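Section 4. Care and Maintenance of Wooden Work Boards

Marberg Kitchen and Workroom Guide
Revised 2023-05-18

4.1 Purpose of this section

This section explains how to prepare, clean, oil, and store the wooden work boards supplied with the Marberg bench system. It applies to the Prukar series of solid hardwood boards in all sizes. It does not apply to boards made of plastic, glass, or bamboo, for which separate instructions are packed with the product.

Read the whole section before putting a new board into service. A board that is put to work before its first oiling may stain, and stains of this kind are not covered by the warranty.

4.2 Items required

Before you begin, gather the following:

Food-grade mineral oil, or Jillorico Board Oil
Two clean, lint-free cotton cloths
Mild dish soap
A soft nylon brush
White vinegar
Coarse salt
Sandpaper, 220 grit and 300 grit
A sanding block
A rack or two narrow strips of wood on which the board can rest while drying

Do not use olive oil, sunflower oil, or any other cooking oil. Cooking oils turn rancid in the grain and leave an odor that is difficult to remove.

4.3 Unpacking and inspection

1. Cut the straps and remove the outer carton. Do not use a long blade, as the board lies directly beneath the cardboard.

2. Lift the board out with both hands, holding it by its long sides. Larger boards should be lifted by two people.

3. Remove the paper wrap and check both faces for dents, open joints, and splits. Check the corners last.

4. Place the board on a flat surface and press down on each corner in turn. A board that rocks should be left unwrapped in the room for 28 hours and then checked again. Slight movement after transport is common and in most cases settles without treatment.

5. If the board still rocks, or if a joint has opened, do not oil it. Contact the supplier and keep the carton until the matter has been settled.

NOTE: Differences in color and grain between neighboring strips are normal in solid wood and are not considered a defect.

4.4 Placing the board

Choose the position of the board with care, especially where it will remain in place from one day to the next. The surface beneath must be level, clean, and able to carry the weight of the board along its full length. Where possible, choose a surface that lets air reach the underside.

Keep the board away from ovens, radiators, and windows that receive strong sun. Heat on one face causes that face to shrink, and the board will cup toward it.

A large board built up from strips of pale wood may be used directly on a perforated table.
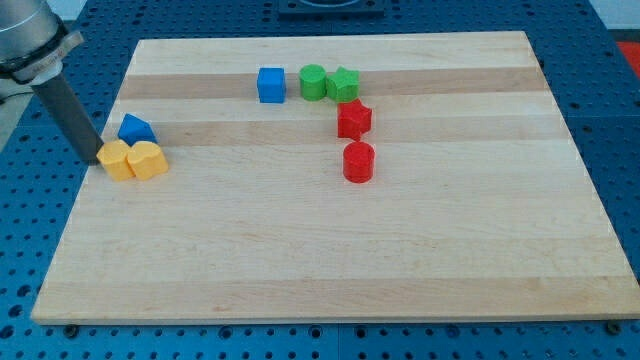
4.5 First oiling

A new board leaves the workshop with a light protective coat only. The first oiling must be completed before the board comes into contact with food, glue, paint, or water.

1. Wipe the board with a dry cloth to remove dust.

2. Warm the closed bottle of oil by standing it in a bowl of hot tap water for a few minutes. Never heat oil on a stove or in a microwave oven.

3. Pour a small amount of oil onto the center of the board and spread it with a cloth, following the grain. Continue until the whole face has an even shine.

4. Oil the edges and both ends. The end grain takes up more oil than the faces and may need a second pass right away.

5. Turn the board over and treat the other face in the same manner. Both faces must always be treated on the same day.

6. Stand the board on its long edge, or lay it on narrow strips, and leave it overnight.

7. Wipe off any oil that remains on the surface with the second cloth.

8. Repeat steps 3 through 7 on the following two days.

CAUTION: Some wood oils other than mineral oil, linseed oil in particular, can cause used cloths to heat up and catch fire on their own. If such an oil has ever been used on the board, lay the cloths flat outdoors to dry before disposal. Do not leave them folded or in a pile.

4.6 Daily cleaning

1. Scrape loose material from the board with a plastic or wooden scraper. Metal scrapers may be used only by persons trained in their use.

2. Wash the face with warm water and a small amount of dish soap, using the nylon brush. Brush along the grain.

3. Rinse with a damp cloth. Do not hold the board under a running tap for longer than is needed.

4. Wash the underside as well, even if it has not been used. A board that is wetted on one side only will warp.

5. Dry both faces with a towel and stand the board on edge until it is fully dry.

WARNING: Do not place the board in a dishwasher. Do not soak it in a sink. Either will open the glue joints, and a board damaged in this manner cannot be repaired.

Boards used for food must not be used for any other work. Mark each board on its end with its assigned use and keep to that use for the life of the board.

4.7 Removing odors and stains

For onion, garlic, or fish odors, sprinkle coarse salt over the face and rub it in with half a lemon. Wait ten minutes, then rinse and dry as described in 4.6.

For general freshening, wipe the board with white vinegar and let it air dry. Vinegar must never be combined with a cleaner that contains bleach.

Dark marks left by wet metal are best treated with lemon juice alone. Several treatments may be needed. Where a mark remains after the third treatment, proceed to 4.8.

4.8 Sanding a worn surface

Light scratches do not affect the use of the board. Sanding is called for when the surface feels rough to the hand, when deep cuts hold dirt, or when stains cannot be removed by washing.

1. Confirm that the board is completely dry.

2. Put on a dust mask and open a window.

3. Wrap the 220 grit paper around the sanding block and sand the full face along the grain, using even pressure. Do not sand a single spot, which would leave a hollow.

4. Wipe the board with a slightly damp cloth and let it dry. The fibers will rise and the surface will feel rough again.

5. Sand lightly with the 300 grit paper until the surface is smooth.

6. Remove all dust and oil the board as described in 4.5, including the repeat coats.

Electric belt sanders are not permitted on Prukar boards.

4.9 Storage

Boards that are not in use should be stored upright, with space between them, in a dry room at an even temperature. A room kept below 83 °F is suitable. Do not stack boards flat on one another, and do not store them in plastic film.

During the heating season the air indoors becomes very dry. Boards should be given one additional coat of oil in January, whether or not they have been in use.

Boards returned to service after a long period in storage should be inspected as set out in 4.3, steps 3 through 5, and washed before use.

4.10 Maintenance schedule

After each use: wash, dry, and stand on edge
Every week: inspect the joints and both ends
Every month: one coat of oil on both faces, edges, and ends
January: one additional coat of oil
As needed: sanding, followed by full oiling

4.11 Common problems

The surface looks pale and dry.
Apply one coat of oil to both faces. Repeat the following day if the color has not evened out.

The surface feels sticky.
Too much oil was applied or the excess was not wiped off. Wash with warm water and soap, dry, and wipe firmly with a clean cloth.

The board has cupped.
Lay the board with the hollow side down on a flat surface overnight. If it has not improved after two days, contact the supplier.

A joint has opened.
Take the board out of service. Do not fill the joint with household glue.

Black spots have appeared along the edge.
The board has been stored while damp. Sand the affected edge along its full length and oil it. If the spots extend deep into the wood, the board must be replaced.

4.12 Replacement and service

Requests for replacement boards and feet should be sent in writing to the Kumarasinghe service desk, together with the order number printed on the carton label. State the size of the board and its assigned use. Boards returned for inspection must be clean and dry.

Continue to Section 5, Knives and Cutting Tools.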